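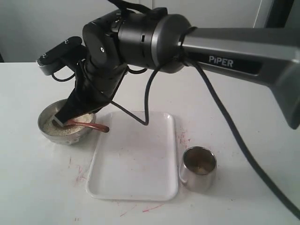 Figure 3. Scooping station at the Hillholm site: PiPER arm with parallel gripper and spoon, steel bowl holding the granular material, tray and steel cup.

12 shares | 3 comments

4. Equipment planning and cost allocation

4.1 Scope of the budget

The cost model in Section 3 treats a manipulation cell as a single line item. For a laboratory buying its first cell this is adequate, but it hides the items that determine whether a second and third cell can be added within the same grant period. In this section the cell is broken down into the parts that are bought, the parts that are made in house, and the parts that are used up. The scooping station in Figure 3 serves as the reference configuration. Its task is the transfer of a pale granular material from a bowl to a cup with a spoon held in the gripper.

Four cells were planned at Hillholm and two at Norkau. Both sites worked from the same parts list, which was frozen in February, before any orders were placed. Later changes were recorded as deviations and costed separately.

4.2 Capital items

Capital items are those with an expected life longer than the project. They comprise the arm, the gripper, the module carried on the bracket above the wrist, the control computer and the table. The arm dominates the total at both sites, and its price is the only one for which a formal quotation was required. The remaining capital items fell below the threshold for competitive purchase and were ordered directly.

Two points affected the choice of arm. The first was reach over a table of ordinary depth. An arm whose links must be nearly straight to reach the far container leaves little margin for orienting the wrist, and the steep approach needed to bring a fingertip and spoon down into a bowl makes this worse. The second was mounting. A heavier arm would have required a reinforced base at Norkau, where the floor loading is limited, and the cost of that base would have exceeded the saving offered by the cheapest heavy arm on the shortlist.

The table was at first left out of the capital list on the assumption that existing furniture would be used. This proved wrong at Hillholm, where the available benches differed in height and the calibration procedure could not be shared between cells. Matching white tables were then bought for all cells. We recommend that work surfaces be budgeted from the outset.

4.3 Fixtures and containers

Containers are cheap and are often omitted from equipment plans. In the reference configuration they are catering goods: a stainless steel bowl, a small stainless steel cup and a shallow white plastic tray. A spoon completes the set. The combined allowance for containers and utensils was 700 euros across both sites, including spares, and was not exceeded.

The low price should not be taken to mean that these items are interchangeable. Cups bought in different batches varied in rim diameter, and a policy tuned on one batch had to be checked again on the next. The same applies to spoons, where the thickness of the handle sets the closing width of the gripper. Vamden, the supplier used for both sites, was asked to fill the whole order from one batch. This added to the delivery time but not to the price. Polished steel also reflects its surroundings, and some laboratories may prefer to pay for matt containers where depth sensing is used.

4.4 Cabling

Cabling was the item most consistently underestimated. In a cell of this type the cables run outside the arm and must be given enough slack for the full range of the wrist. The resulting loops hang over the work surface, as can be seen in Figure 3, and their lowest points have to be considered when the containers are laid out. The first draft of the plan allowed one cable set per cell. The final plan allows two, with the second held as a spare, and adds a small sum for clips and sleeving.

Internal routing was considered and rejected on cost. The Zakharchenko adaptor plate, which would have allowed a tidier exit at the wrist, was available only with a delivery time of up to 60 days, and the purchase window did not permit this.

4.5 Consumables and surface wear

Consumables comprise the granular material, gripper fingertips and cleaning supplies. Fingertips are replaced on inspection and were budgeted per cell per quarter. Granular material is lost through spillage and through residue left in the receiving cup, and small quantities are enough to bias a mass measurement if the cup is not emptied fully between trials. The cost is negligible, but the operator time is not, and it is entered under staffing in Table 5.

White surfaces show marks readily. The reddish-pink streaks on the table in Figure 3 are of the kind that may affect colour-based segmentation, and a cleaning allowance was therefore added to the running costs. Replacement of the table top was costed as an alternative and found to be more expensive over the project period.

4.6 Order of purchase

Items were ordered by delivery time and not by price. Arms and grippers were ordered first, followed by the control computers, tables, cables and containers. Placing containers last had one drawback: the layout of the cell could not be fixed until they arrived, and cable lengths had by then been chosen. For future cells, sample containers should be obtained before the cables are specified. The revised ordering is used in the projections of Section 5.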